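Week 6 notes: Collecting demonstrations

Prepared by Lanying Zeng. Please read before the lab session and bring your log book.

1. Why we begin with the examples

Last week we finished with the policy network and the loss. Several students asked me afterwards which network is the best one for the assignment. My answer is to leave this question for two weeks. In the past years the weak results in this course came mostly from weak demonstrations, and a bigger network did not repair them.

A demonstration in our course is one complete recording of a person driving the two arms through a task, from the start pose to the end pose. It contains the joint positions, the gripper openings, the camera pictures and one sentence of instruction. We call it an episode. The learner sees only what is in the episode. If you talked to your partner and decided together to take the carrot first, the learner does not know this.

2. The sorting task

All groups use the same task in the first round, "move the named object from one basket to the other". The operator reads the instruction, moves one object, releases it and brings both arms back to the start pose. The arm which is not working should stay open and still, near its own side. Many beginners let it drift while they look at the other hand, and then the learner will copy the drift as if it was part of the skill.
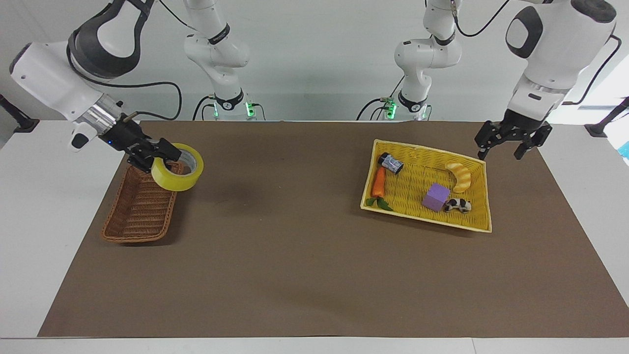 Tresevton Robot Learning Group, School of Engineering

The roll of tape is a good object for discussion. It can be held by one edge, and then it hangs tilted under the gripper. It can also be held across the whole width, or with one finger through the hole. All three are acceptable grasps, but please choose one for your group and write it in the log. When one operator grips the edge and another goes through the hole, the average of the two is a grasp which holds nothing. We will come back to this in week 8, when we talk about models with more than one mode.

The toy cow and the croissant have an irregular shape, so approach them slowly. The cube is easy and for this reason it gets recorded too often. Look at your object list before each episode and not only at the end of the day.

3. What to vary and what to keep

Vary between episodes:
- the position of each object inside the basket
- the angle of the baskets on the mat (small changes are enough)
- which object is named in the instruction
- the operator, if your group has more than two people

Keep the same:
- the camera, the mat and the room lights
- the start pose of both arms
- the wording of the instruction. Use "roll of tape" every time, never "tape" in one episode and "yellow ring" in the next.

4. Mistakes and recoveries

If the object slips and you pick it up again in a calm way, keep the episode and mark it R. Such episodes are valuable, as they show the learner how to come back from a bad state. If you stopped for a long time to think, or your partner's hand came into the workspace, mark it X. Do not delete anything yourself. The filter script reads the marks and removes the X episodes before training.

5. Size of the set

The set from the June round, which we named Fatari, has 1,403 episodes. After filtering 900 remained. You may use Fatari for pre-training, but your own group must add 99 new episodes, and these will be marked for quality. An operator with some practice needs roughly half a minute for one episode, and a new operator needs much longer. Please plan your booking with this in mind.

6. For the lab

Copy your files to the folder Patrício on the course server at the end of every session. Name each file with group, object and episode number, in this order.

Questions to prepare:
Which of the objects would you leave out of training to test generalisation, and why this one?
How would you notice from the joint data alone that an operator was tired?

Reading: course reader, chapter 4, without the section on reward labelling.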